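How a Robot Club Teaches a Robot to Pack a Box

6 comments
12 shares

At the Brennan School, there is a robotics club that meets after classes on Mondays. The students are between nine and thirteen years old. Last January they picked a new project. They wanted to teach a robot to do one of the jobs people do in a warehouse, which is a big building where things are stored before they get sent out.

The job they picked was closing a cardboard box with tape. It sounds easy. You have probably done it yourself at home before mailing a present. For a robot it is a hard job, and this page explains why and what the club did about it.

What is a robot, anyway?

A robot is a machine that can sense things, make a choice, and then move. A toaster moves the toast up and down, but it doesn't know if there is bread inside. A robot vacuum bumps into a chair leg, senses the bump, and turns. That makes the vacuum a robot and the toaster only a machine.

The club's robot is called Lakitz. The name came from two students who each wanted a different name and mixed them together. Lakitz has two arms bolted to a bench. Each arm bends in 6 places. At the end of each arm there is a gripper, which works like a hand with two fingers. Between the arms, on a short pole, there is a camera. The arms came in a kit from a company called Vondex, and the students put the kit together themselves. It took them most of a month. One of the arms was put on backward the first time.

Why taping a box is hard

Think about what your hands do when you use a tape dispenser. You pick it up. You put the end of the tape against the box. You push down so the tape sticks, and you pull the dispenser toward you. If you pull too fast, the tape lifts off. If you push too hard, the box bends in. When you get to the end, you tip the dispenser so its teeth cut the tape.

You don't have to think about most of this. Your skin feels how hard you are pushing. Your eyes see if the tape is going on straight. Your arms fix small mistakes before you notice them.

Lakitz doesn't have skin. It has motors, and it has a camera. It can measure how hard its motors are working, and that gives it a rough idea of how hard it is pushing. The clear tape is a problem, too. Clear tape is hard for a camera to see, especially when light bounces off it.

Two ways to teach a robot

There are two main ways to get a robot to do a job.

The first way is to write a program. A program is a list of instructions. Move the left arm up. Close the gripper. Move the right arm forward. The robot follows the list exactly. This works well if everything is always in the same spot. The club tried it first, with a box glued to the bench so it couldn't move. Lakitz put a strip of tape on the glued box without any trouble. Then the students tried a box that was not glued down. It slid a little, and Lakitz taped the bench.

The second way is to show the robot what to do. A person does the job many times while a camera records. Each recording is called a demonstration. A computer studies all the demonstrations and looks for patterns. After that, when the robot sees something like what was in the recordings, it tries to move the way the person did. This is called learning from demonstration.

It is a lot like how you learned to tie your shoes. Someone showed you. They probably showed you more than once.

The club chose the second way.

Getting the demonstrations

The club decided to collect 100 demonstrations. They did the work in the stockroom of Jaretti, a store near the school that sells kitchen things and ships many of its orders in boxes. The store said they could use a table there.

The students made these rules before they started:

1. Tie back long hair and push up your sleeves. Loose sleeves cover your hands, and then the camera can't see what your fingers are doing.

2. An adult sets up the dispenser. The cutting teeth are sharp. Students can hold the dispenser by the handle once the adult has checked it.

3. Keep both hands where the camera can see them the whole time. If one hand drops under the table, the computer has no way to know what it did there.

4. Go slowly and do one thing at a time. Grip the dispenser, stop, then move on to the box.

5. Keep a spare roll close by. Running out of tape in the middle of a demonstration means starting over.

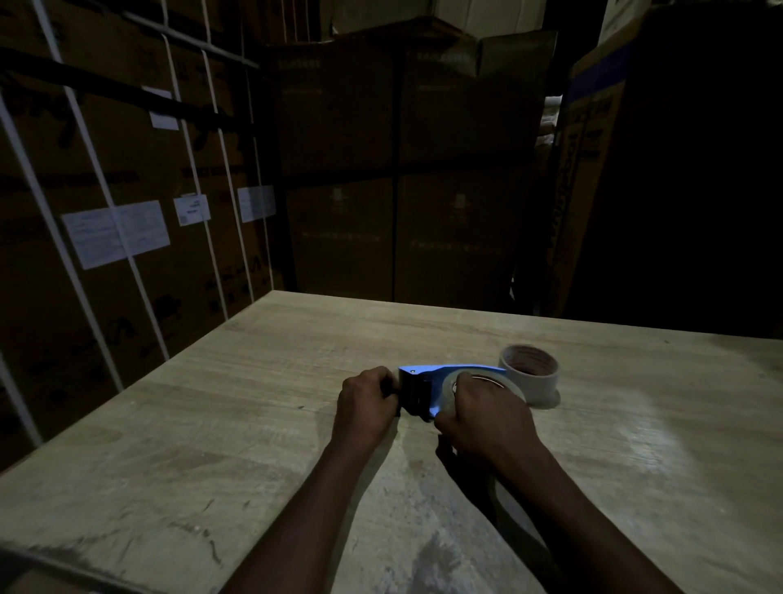 6. Say "done" when you are finished. Someone else writes down the number of the demonstration and marks it good or bad.

A bad demonstration is one where something goes wrong. The tape sticks to itself, or the box tips over. The club kept the bad ones in a separate folder. At first the students wanted to throw them away. Later they used some of them to show the computer what a mistake looks like.

What the computer does with them

A video is really a long row of still pictures. In each picture, the computer looks for the things that matter: the hands, the dispenser, the box. It checks where they are and where they go next. It does this for every picture in every video. The club's computer is an ordinary desktop, so the job had to run overnight.

People's hands have five fingers and Lakitz's grippers have two. That means the robot can't copy a person exactly. The students had to choose which parts of the hand the gripper should follow. They picked the thumb and the pointer finger. They also wrapped the handle of Lakitz's dispenser in foam so it would be thicker and easier to squeeze.

What happened

The first time Lakitz tried the job after learning, it picked up the dispenser and held it in the air. It stayed like that until someone pressed the stop button. The students looked through their videos and saw that many of them started with a long wait while the person got ready. Lakitz had learned to wait. They trimmed the waiting off the start of each video and ran the computer again.

The next time, Lakitz put the tape on the box, but it did not cut it. The cutting part happens very fast, so there were only a few pictures of it in each video. The students went back to the stockroom and recorded more demonstrations of the cut only.

Now Lakitz can close a small box about 3 times out of every five tries. A person would do much better. The club is still working on it, and the students would like to try wider boxes next.

Try it yourself

You can try part of this at home with a friend and no robot. Get a shoebox with a lid, a piece of string, and a pair of kitchen tongs for each hand.

Ask your friend to tie the string around the box while you watch. Now try to do the same thing with the tongs. Don't use your fingers. Count how many times you drop the string.

Then switch. This time, your friend uses the tongs with closed eyes, and you give the instructions out loud. You will need to be very exact. "Move it over a bit" is not enough. You have to say which way, and how far, and when to stop.

Words to know

Camera: the part a robot uses to see.

Demonstration: a recording of a person doing a job, made so a robot can learn from it.

Gripper: the part at the end of a robot arm that grabs things.

Program: a list of instructions for a computer or a robot.

Sensor: a part that notices something, such as light, heat, or a bump.

6 comments
12 shares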